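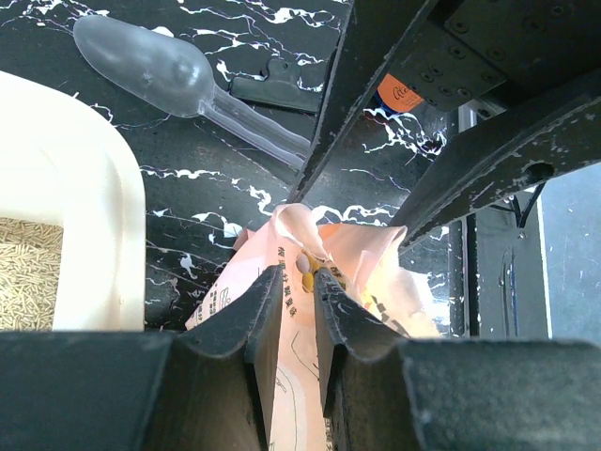
Slide 1: plastic scoop and black bag clip on a marble-patterned top

Good evening, and thank you for coming on a Tuesday. My name is Vasilis Vlachou. I will speak for maybe 20 minutes, then questions.

(Wait for the people at the back to sit.)

My subject is bulk buying for a small household. When we moved to Bullcombe I bought everything in small packets, because this is how my mother did it. After one year I added up the receipts from the pantry shelf. The total was 2,241 dollars, only for dry food. I was a little ashamed.

Slide 2. The price per kilogram. Please look always at the small number on the shelf label, not the big one. At Plandlow the large bag of rice is cheaper, but the large bag of lentils is not. I checked this again in June.

Slide 3. What to buy big: rice, oats, salt, dried beans. What to buy small: ground spices, nuts, wholemeal flour. Wholemeal flour goes rancid. I threw away almost a full sack, and I still remember the smell.

(Pass around Cherry Mae's jar labels. Ask for them back!)

Slide 4. Sharing. We are four households who split the sacks. Osamu Wada drives, Cherry Mae Padilla keeps the list, and we weigh everything in my garage. In the first order we saved some 270 dollars between us. The delivery was late and one sack was the wrong colour of bean, but we ate them.

Slide 5. Storage. Write the date on the container, not on the lid, as lids get mixed up. New food goes behind old food. If you see moths, freeze the flour for 4 days and clean the corners of the cupboard with a vacuum - also the screw holes.

If there is time, tell the story of the 70 cans of chickpeas. If not, go to questions.

Next order closes Friday at noon. The sheet is beside the door.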